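README

Skyrme drinkware tables
Mugs, glasses, bottles and what was in them

Last touched 18 Nov 2018. Maintained by Ottmar Schwerdtfeger, when there is time, which is mostly late evening.

What this is

Plain text tables about clear drinking vessels. Glass mugs, tumblers, a few jugs, plastic water bottles. For each one: shape, handle or no handle, what it holds when full to the brim, what it holds when a normal person fills it, how it cleans up. Started as a shopping list for the Premura tea room, got out of hand, now people ask for copies so it needs a readme.

Files

vessels.csv - one row per vessel
fills.csv - one row per pour, points back to vessels.csv
surfaces.csv - what the vessel stood on, color, finish, any stains or marks
care.txt - washing and storage notes, free text, messy
words.txt - the word list, read this before you add anything

No zip. Copy the folder. Keep the folder name or the fills sheet loses its links.

Quick start

Open vessels.csv in any spreadsheet. First row is headings. Comma separated, decimal point, no thousands mark. If everything lands in one column your spreadsheet wants semicolons, change it in the import box and not in the file, please. Somebody saved it back with semicolons in August and it took an evening to put right.

Columns in vessels.csv

id - letter plus number. M for mug, T for tumbler, B for bottle, J for jug. Never reuse an id, even if the thing broke.
kind - one word from words.txt
body - round, square, faceted, ribbed, other
sides - only for faceted ones. Leave blank if round. Blank is not zero
handle - none, loop, ear, grip
material - glass, plastic, unsure
tint - none, blue, green, gray, mixed. Look at it against something white
brim_ml - water to the very top, weighed on the kitchen scale
comfy_ml - water to where you would stop if you had to carry it across the room
base - thin, thick, ribbed, bumpy
label - yes or no, bottles mainly
status - in use, shelved, chipped, broken, lost
note - anything

Columns in fills.csv

fill_id, vessel_id, surface_id, level, contents, who, note

Level is words, not numbers. Empty, low, half, over half, near full, full. Tried percentages at first. Two people looking at the same mug never gave the same percentage, they nearly always gave the same word. Where it could be two words we put both with a slash, so half/over half is a real value and not a mistake.

Contents is water nearly everywhere. Some tea, one lot of apple juice, a bit of cold coffee that was left in a Bastura tumbler and got logged anyway.

On reading the level in faceted glass

Worth its own section, most of the corrections come from here. Flat panels bend things. Water line in a round tumbler is one line, easy. In a faceted mug you get a piece of line per panel and from above they don't seem to meet up, plus the bottom of the glass throws its own pattern up through the water. People read the pattern as the surface and write low when it is well over half.

What works: get your eye level with the water, pick the panel facing you, ignore the rest. If you can only look down from above, go by where the water touches the inside wall and write the slash value.

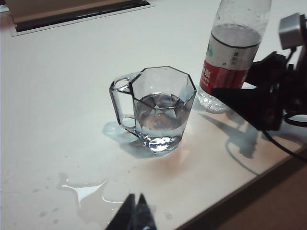 Thick bases make it worse. A thick base looks like extra water from one side and like no water from the other. If brim_ml seems low for the size of the mug it is probably the base, not a bad reading. Don't "fix" it. Weigh again if you must and put the second number in the note.

Tint: same trouble. Plenty of clear glass looks a little blue or gray at the edges where you are looking through more of it. We call that none unless it shows in the middle of a panel too. Old rows are not consistent on this. Sorry. Rows marked old_tint in the note were done the other way round.

Bottles

Bottles are in for comparing and for pouring from, they are not really the point. Logged with the label on. The label hides the middle, so a water line behind the label goes down as hidden, and that counts as a level. Write hidden and move on. Don't peel it.

Droplets on the inside or outside of the plastic above the water: put drops in the note. We do not guess at temperature. A few early rows say cold or fridge, that was guessing, ignore those.

If the label is in a script you can't read, write down its main colors and leave the name column alone. There is no name column anymore, I mean the note. Do not type what you think it says. We had three different spellings of one brand that way and none were right.

Surfaces

Color first, then finish, then marks. White tabletops are the hardest ones oddly, clear glass on white all but vanishes and what you see is the rim, the edges and the shadow. Good for spotting chips though, a chip shows up as a little bright spot that moves when you turn the mug.

Colored glow on the table next to a glass: could be light coming through, could be a stain. Lift the mug. If it stays, stain. If it goes, light. If you did not lift the mug write unsure. Lots of unsure in this column and that's fine, I would take unsure over a wrong stain any day. The person who wipes the tables uses this sheet.

How it was gathered

Kitchen scale, jug, tap water, paper towel. Vessel dried, put on the scale, scale zeroed, filled to the brim with the jug and the last bit with a spoon. Read. Poured off to the comfy level, read again. Done 3 times for each new mug and the middle reading kept. Bottles done once only, nobody wanted to do bottles.

The Jestetti set came secondhand and some were not the same inside as out. Same mold I think, different wear. Each one has its own row. Do not copy a row down to save typing!

Who fills it in: whoever is on washing up. So some days are neat and others are three words and a tea ring.

Known problems

- comfy_ml depends on the person. Tall people carry fuller cups, no idea why. Use it to compare rows by the same hand, not much else.
- sides is wrong for some of the ribbed tumblers, a person counted the ribs. Ribs are not sides.
- loop and ear got mixed up. Loop is joined to the body at both ends. Ear is joined at one. Checked for the mugs, not yet for the jugs.
- lost may mean borrowed. Check the shelf above the sink before buying anything.
- plastic that looks like glass. Tap it with a fingernail. Some rows still say unsure from before we tapped.
- the scale was swaped in August for one that reads in bigger steps. Rows after that end in a 0 or a 5 and look tidier than they are.
- very few broken rows. Things broke more than that, they just weren't logged.

Not good for

Working out what to charge for a drink. Anything to do with safety or hot liquids, no heat tests were done, none. Don't use it to pick mugs for boiling water. Ask the shop or read the bottom of the mug.

Also not a survey of what drinkware is out there. It is what was on our shelves plus what got left behind.

Care notes, short version

Long version in care.txt. Faceted mugs hold limescale in the inside corners, right where two panels meet. Sponge skips it. Old soft toothbrush, bit of vinegar, rinse twice. Handle joints collect tea. Dry with a cloth that doesn't shed, then stand them the right way up on the rack, upside down traps damp and you get the smell.

Do not stack anything with corners. They look like they stack. They go in fine and then you have one mug forever.

Water bottles: empty, squash, out. They keep coming back to the table half full and taking up room next to the mugs. If it is yours put your initials on it. At 20 on the windowsill I tip the lot.

Adding rows

Put new rows at the bottom. Fill in id, kind, body, handle and material at least, the rest can wait. Keep to words.txt. If the word you need isn't there, put other and write it in the note, and I will look at adding it when there are 5 of the same.

Corrections: don't overwrite. New row, same id, corrected in the note, and I merge them when I get to it. If you're not sure it's a mistake leave it and tell me.

Please no photos pasted into the csv, it breaks it.

Sharing

Take it, use it, change it, say where it came from. No need to ask. If you find out something about the faceted ones that we have wrong, I'd like to hear.

To do

Check jug handles.
Redo old_tint rows, all of them, properly
Comfy levels for the new Jestetti mugs
Move the tea stains out of vessels.csv and into surfaces.csv where they should of been all along
Second spoon for the brim test, first one has gone
Find out who took M5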